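Shelf picking software, fortnightly meeting
Minutes, May
Present: Alistair Kinnear (chair), Grigore Barbu (minutes), Sakari team by phone

1. Last minutes
Agreed. The Godoy licence is still open and carries over.

2. Planner
Grigore has merged the Brollo branch. The search now stops at 4000 nodes and returns the best path so far. Ticket 702 (wrist flips near the side panel) stays open until it has been run at Pretport.

3. Perception
Wrist camera only for now. Blur on the upper shelf while the arm is moving was discussed. Alistair wants detections dropped above a set joint speed — Sakari would prefer to keep them with a lower score. Both to be tried on the same logs. Cans on the lower level, partly behind the fingertips, need a finger mask before segmentation.
Action: Grigore, mask. Sakari, scoring. 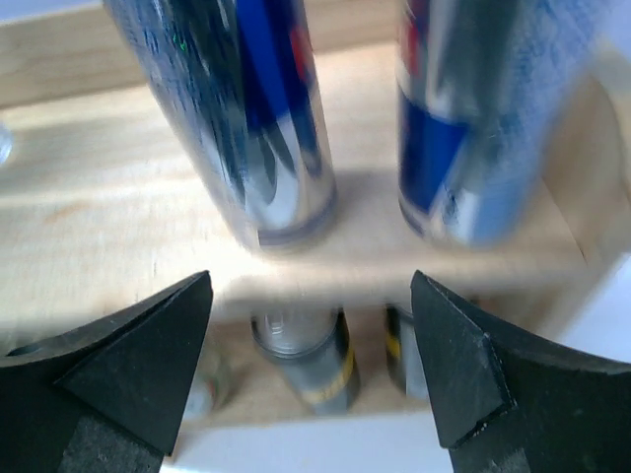
4. Logging
Timestamps from the gripper node and the camera node still drift apart. Alistair to move both to one clock in release 9.

5. Any other business
Replay tool crashes on empty logs. Grigore to look.

Next meeting at 10.30, same room.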